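Firkwood Felting Wool Bundle, Brullholm Colours

I've been making felted bits and bobs for years (coasters, slippers, a very lopsided tea cosy) and I kept getting asked which wool I use, so I've finally put my own bundle together! You get 4 fat balls of pure wool yarn, 700 metres in all, in the soft mossy shades I reach for every May when I want something cheerful on the needles.

It's lovely and squashy to knit or crochet, and it shrinks down into a thick, fuzzy fabric that you can cut with scissors without it fraying. I get two pairs of adult slippers out of a bundle, with scraps left over for flowers, beads or a little garland.

Felt your finished piece on a hot wash with an old pair of jeans for company, and peek at it after the first cycle. Mine usually needs 2.

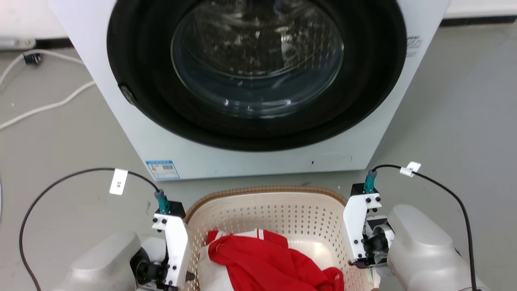 Front loaders are fine for felting

Please do knit a test square first, as every machine behaves a bit differently and I'd hate for your slippers to end up doll-sized. The Baran green shrinks a touch more than the Skolholm grey, so I'd go up a needle size for that one.

Item no. 2629
Pure wool, undyed cotton ties
Pattern sheet for slippers and coasters included
Back in stock November 26, 2020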